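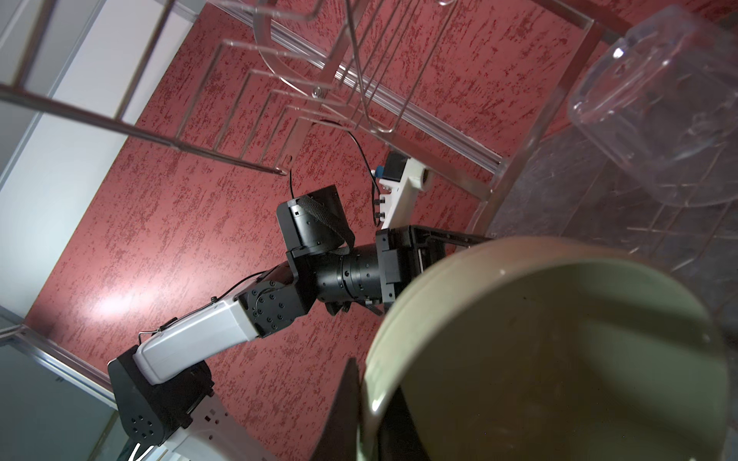
Vinley Patterned Surface Sheet

Vinley is a printed covering for display bases, shelf backs, booth floors and tabletops. It comes on a roll 80 cm wide and is sold in cut lengths of up to 300 cm. One side is printed and the other is plain white. Two finishes are kept in stock.

Galwood Red: a mottled red with darker speckles all over. The pattern has no up or down, so offcuts can be used in any direction. Most customers put it on upright panels.

Crichton Gray: slate gray marble with thin white veins and an orange-tan streak here and there. It has a faint sheen and will pick up light from a lamp or window.

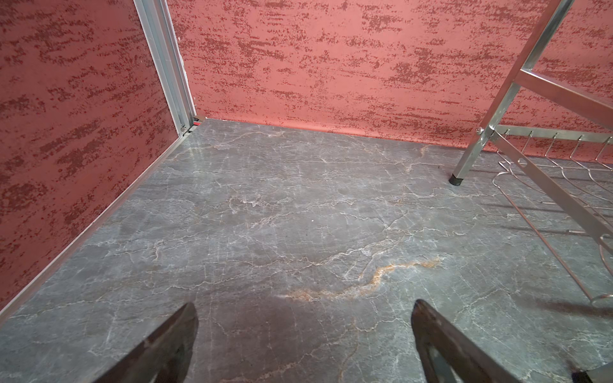 The two finishes are often ordered together, gray for the base and red for the sides. If you are covering a corner, cut the side pieces 2 cm over and trim them after they are up. Folding one piece around an inside corner tends to leave a white crease.

Fitting
Wipe the panel down and let it dry. Lay the sheet face up overnight to take out the curl. Fix with double-sided tape or Zirkex spray adhesive, working from one edge with a soft cloth. Cut with a sharp knife against a steel rule.

Care
Damp cloth and mild soap. No solvents or scouring pads. Scuffs on the gray can't be polished out.

Ordering
Item 157. State finish and length. Cut lengths can't be returned, so ask for a sample first if you need to match a color. Print batches vary a little.

Samples: Felicidad Pascual
Trade orders and full rolls: Fergus Galbraith

Page updated November 2019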